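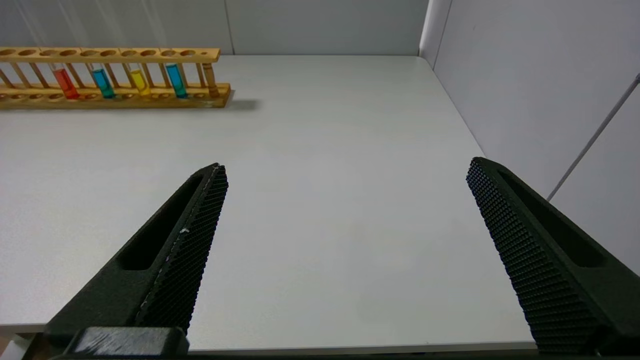 Inden Deanery Adult Faith Formation Team

Progress report to the Gallagher Fund
Second report, covering September through February
Grant purpose: parish small groups and lay leader training

Summary

The grant pays for small-group Scripture and catechesis materials, training for the people who lead the groups, and a part-time coordinator shared by the parishes of the deanery. At the end of February, 251 adults were enrolled in groups. The fall session finished on schedule. The winter session started two weeks late in the two parishes that share a pastor, and it will run past Easter there.

Spending is under budget on travel and over budget on printing. We are asking to move money between those lines. We are not asking for additional funds. The request is set out under Budget.

Groups

Groups meet for 8 weeks. Each meeting has the same outline: opening prayer, the coming Sunday's Gospel read aloud twice, a short reading from the Catechism, discussion, and intercessions. Leaders may add a hymn. Meetings are planned for ninety minutes. In our first report we said that many groups were running over, and we shortened the Catechism readings for the winter session. Leaders report that most meetings now close on time. The evening groups that begin at 7:30 still tend to go late, and we have suggested that they start at 7:00 if the building is available.

Enrollment was strongest in the daytime groups, which we did not expect when we wrote the application. We had planned most of our places for evenings. In October we moved one evening group at Rullosora parish to mid-morning after daily Mass, and it filled. A second mid-morning group opened there in January. Many of the people in these groups are retired, and several are recently widowed. The leaders asked us for material on grief and the communion of saints. We put together a four-page supplement using readings from the Order of Christian Funerals and made it available to every group.

Groups for parents of young children have been harder to sustain. Attendance drops when a child is sick, and a family that misses two meetings in a row often does not return. For the winter session we rewrote the parent booklet so that each week stands alone and no one has to have read the week before. Attendance in January was better than in October. February was affected by snow, with one week canceled in every parish, so we do not want to draw a conclusion yet.

The Spanish-language group at Inden continued through both sessions. Its members asked to keep meeting during Advent, between the sessions, and they did so using the Sunday readings and no printed booklet. We would like to offer an Advent option to all groups next year.

Leader training

Our application promised 2 training days in the grant year. The first was held in September in the parish hall at Inden. It covered how to prepare a meeting, how to handle a question the leader cannot answer, and the diocesan safe environment requirements. Every new leader attended except one, who joined the team later and was trained separately.

Evaluations from the first day were favorable, with one repeated complaint. The afternoon talk on the four senses of Scripture was too long and too academic, and people wanted that time for practice. The second training day will take place after Easter. We have cut the talk to twenty minutes and given the rest of the afternoon to practice meetings, with leaders taking turns in the chair and getting comments from the others at the table.

Between training days the coordinator visits each group once per session. These visits are short. The coordinator sits in, takes part in the prayer, and speaks with the leader afterward. Two matters came up often enough that we wrote a one-page guidance sheet on each. One is what to do when a single participant does most of the talking. The other is how to respond when someone shares a serious personal problem in the group. The second sheet lists the counseling and crisis contacts already used by the parishes and reminds leaders that they are not expected to act as counselors.

We lost three leaders during this period, two who moved away and one because of a change in work hours. All three groups continued under co-leaders. This supports the decision, questioned by some pastors at the start, to require two leaders for every group — it costs us more in training time, but no group has had to close.

Faith and science evenings

The application included a small amount for public evenings on topics requested by parishioners. Questions about science came up in many of the fall groups, especially among parents of high school students who had been told at school or online that a believer cannot take science seriously. We used part of the money for a series of evening talks at the Broretti Center, open to anyone.

The first evening dealt with the opening chapters of Genesis and how the Church reads them. The second was on the history of Catholic scientists, including Gregor Mendel and Georges Lemaître, and on what each of them said about the limits of his own work. The third, on medical ethics at the end of life, was postponed because of the same snow that canceled the groups. It has been rescheduled for the spring.

Attendance was uneven. The Genesis evening filled the larger room. The second was smaller, and we think the title on the flyer was partly to blame, as it sounded like a history lecture. Teenagers came to both evenings with their parents, and some of the best questions were theirs. Several parents asked for something that could be used at home, and we are preparing a short reading list with books at three levels of difficulty. It will be available in the parish book racks and on the deanery web page.

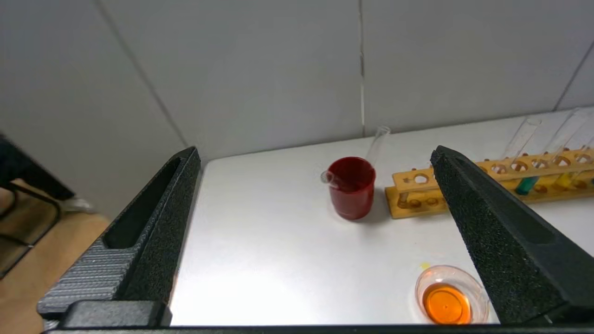
Printed materials

We printed 1,000 copies of the fall booklet, in English and Spanish together. That was enough for all groups, with extra copies for inquirers and for the homebound. Extraordinary ministers who bring Communion to the sick asked for copies in November, and we gave them what remained. The homebound parishioners cannot attend a group, but a number of them follow the weekly readings and have asked for the winter booklet as well.

The Spanish translation of the winter booklet was finished late. We had relied on one translator and had no one to check the text until a second reader was found. The Spanish group used photocopied pages for its first three meetings. For the next session we have moved the deadline for the English text forward by a month, which gives time for both translation and review.

A large-print edition was not in our original plan. The daytime groups asked for it, and we produced one for the winter session. It is one reason the printing line is over budget. The other is the price of paper, which went up between our quote in the summer and the order in the fall.

Coordination with parishes

All participating pastors have met with the coordinator at least once in this period. The main difficulty remains room space. Groups compete with religious education, choir practice, and sacramental preparation, and in one parish a group was moved four times during the fall. We now ask each parish office to confirm rooms in writing before registration opens. Two parishes have offered the rectory dining room for smaller groups, and this has worked well.

Links with the parish process for adults entering the Church are better than they were a year ago. In three parishes, people who asked about becoming Catholic after the start of the usual process were invited into a small group while they waited. Some of them have since been received as catechumens or candidates. We will follow up after Easter to see whether they stay connected to their groups.

Budget

A full statement is attached to the paper copy of this report. In brief:

Coordinator salary: on budget.
Training: on budget, with one day still to be paid for.
Public evenings: on budget. The room deposit for the postponed evening was carried over by the center.
Travel: under budget. The coordinator combined visits, and several planning meetings were held by phone.
Printing: over budget, for the reasons given above.

We request approval to move the unspent travel money to printing. If approved, this will cover the overage and the spring order, including large print. No other line would change.

Plans for the remaining period

Complete the winter session in the two parishes that started late.
Hold the second leader training day after Easter.
Hold the rescheduled evening on medical ethics.
Finish the home reading list for parents.
Prepare an Advent outline for groups that want to keep meeting between sessions.
Send a short survey to everyone who enrolled, including those who stopped attending. Our earlier survey was handed out only at the final meeting, so it missed the people whose answers we most need on scheduling and child care.

Child care is the one item on which we may come back to you. Two parishes have offered to try it during an evening group using their own trained and cleared staff, at no cost to the grant. We will include attendance from those two groups in the final report, set next to the parent groups that met without it.

Submitted by the Adult Faith Formation Team, Inden Deanery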